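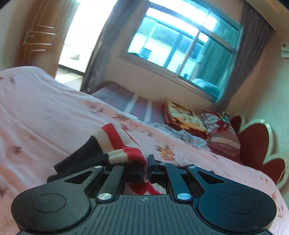
Usturmont Wool Blanket, Double Width

We have wanted to carry a blanket like this for years, and the first bale from the Usturmont mill finally reached us in June. It is so good! Thick without being stiff, heavy enough to stay put when you turn over, and soft in that slightly dry, springy way that real wool has before it has been washed a few times.

The Usturmont is woven in a plain twill and then brushed on both faces, so there is no wrong side. Each one measures 72 inches across, wide enough for two people on a couch who don't much like sharing. The short ends are finished with a whipped stitch in matching yarn, and the long sides are left as the loom made them (we love a good selvage).

Colors: Oat, Moss, Brick, and a dark blue the mill calls Skakmont. Skakmont looks nearly black in the evening and quite bright near a window, so if you're trying to match curtains, ask us for a yarn card first. Moss has more yellow in it than most people expect.

Details
Fiber: 100% wool
Width: 72 inches
Weave: 2/2 twill, brushed both sides
Yarn colors: 4
Made in small batches, so shades vary a little from one bale to the next

Washing
Cool water, wool soap, and no wringing. Roll it in a towel, press, and dry it flat over a rack or a clean shower rail. It will take a while. A new blanket sheds some fluff for the first 2 washes and then settles down. Most of the time you won't need to wash it at all; hang it outside on a breezy morning and it comes back in smelling wonderful.

Store it folded, with cedar if you have moths. Small snags can be pulled through to the other side with a blunt needle. Please don't cut them.

Goes well with
The Plumeck pillow cover, which uses the same yarn in a tighter weave, and the Cherkaoui floor cushion in Brick or Oat.

Orders leave our shop within 7 days. Returns are fine for 31 days as long as the blanket is unwashed and the paper band is still with it. If you want two from the same bale, put a note on your order and we'll pick them out together.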